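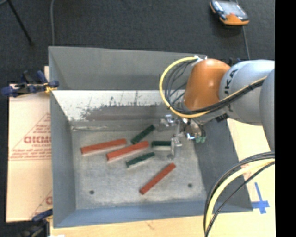
Wouter Segers

October 28, 2023

A small thread about learning to estimate wall tiles, for people who must do it in a second language like me.

First, measure the wall twice and write both numbers on paper. My kitchen wall in Baltent needed 403 tiles. I had ordered 70 too few, so I know this pain well.

Second, ask what the seller means with "a box". At Wirkiler the price on the shelf was per tile, and the price on the bill was per box. I stood there a long time with my dictionary.

Old houses have no straight corners — mine has one that leans 2 cm from floor to ceiling. Start in the middle of the wall and cut at both sides.

For the grout I took light grey. My sister wanted white. We did not speak of it at dinner.

Somebody asked me if I would do the bathroom also. Maybe in April, when I can leave the windows open.

If you know a good word in English for the small plastic crosses between the tiles, please tell me. I only say "crosses" and point.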